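Rims, Seams and Stacks: A Conversation About Paper Cups

Damian Kaufmann has specified disposable tableware for office kitchens and small caterers for most of his working life. He now manages the cup range at Flarkby, where the current catalog runs to 428 items, most of them paper. We spoke at a table in the company's trial room, and the subject was narrower than I had planned. I had a list of questions on pricing. He wanted to talk about rims.

"The rim is the part people judge without knowing it," Kaufmann said. "The side wall is a flat blank wrapped into a cone and sealed. The rim is that same wall rolled outward on itself. A good roll gives the mouth of the cup its stiffness. If you cut the roll off, the cup goes oval as soon as you pick it up."

He checks a new delivery by running a thumb around the lip and stopping where the side seam passes under it. The paper is double there, so the roll has more material to turn. A small step at that point is normal. A gap is grounds for sending the carton back.
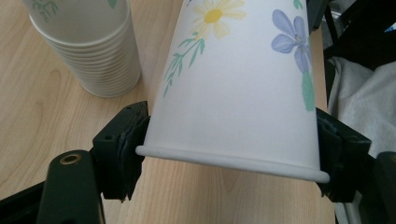 "Then there is the print," he went on. "Flowers are harder than a logo. With a logo you can leave the seam side blank. With an all-over floral, the stems and petals run into the seam, and somebody has to decide where the pattern breaks. We place the large blooms away from the overlap and let leaves cross it. A leaf that is off by a hair still looks like a leaf."

The floral line is called Zandora. According to Kaufmann it sells mainly for spring events, with May the strongest month, and it is ordered in cartons of 1000. Plain white sells all year. He does not regard the printed cup as the better product. The board is the same weight and the forming tools are the same. The buyer is paying for ink and for a shorter production run.

I asked about soft colors, which seem to be everywhere in party goods at the moment.

"Pale yellow is the difficult one," he said. "On white board it has very little contrast. Print it too light and it disappears under warm lamps. Print it heavier and it looks like mustard. We went through several proofs with Ragnarsson, who do our plates, before we had a yellow we could repeat. The greens and blues gave us no trouble."

Nesting came next, a topic on which he has kept records. Cups are packed one inside another, and the taper of the wall controls how far each one drops into the next. Too steep a taper and the stack is tall and wastes carton space. Too shallow and the cups wedge together, so that a person reaching for one comes away with two.

"Stand a cup on a table and look at the side," Kaufmann said. "If there is a line partway down, check whether you have one cup or more. People pour into a double without noticing. For hot drinks some of them do it on purpose, and I have no objection, except that they then run out early and call us."

His own handling test is simple. A cup is laid on its side, picked up, turned over and set on its base, and the cycle is repeated up to 20 times. He looks for creases in the wall just below the rim, where fingers tend to pinch. The test is done with empty cups on a bare wooden table. A cloth, in his view, hides a base that rocks.

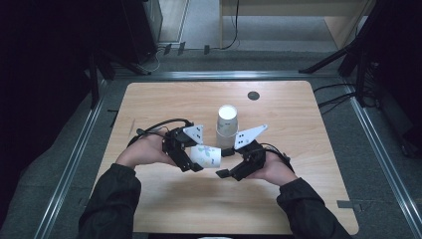

Two hands, two grippers
A paper cup held over a wooden table

Bases are the second most common source of complaints, after lids. The bottom disk sits slightly above the lower edge of the wall, which is folded in around it and pressed. If the fold is uneven, the cup leans. Kaufmann said a lean is easiest to see with the cup standing alone — in a row, the eye takes the average and misses it.

"Turn it upside down as well," he said. "A cup should stand on its mouth as steadily as on its base. If it rocks on the rim, the roll is uneven and a lid will not seat all the way around."

He was less definite about storage. Flarkby advises keeping the sleeves closed until use and away from sinks and dishwashers, as board takes up moisture from the air and the rim softens first. Hanne Laxdal, who runs the warehouse, would like a printed notice to that effect on every carton. Kaufmann thinks customers would not read it. The matter was still open when we met.

The next item on his list is a smaller cup under the name Flullidon, intended for water and juice. It will use a narrower rim than the present range, and the floral pattern will have to be redrawn for it. Shrinking the existing artwork made the stems too thin to print cleanly. Samples are due before the end of the summer, in plain white first.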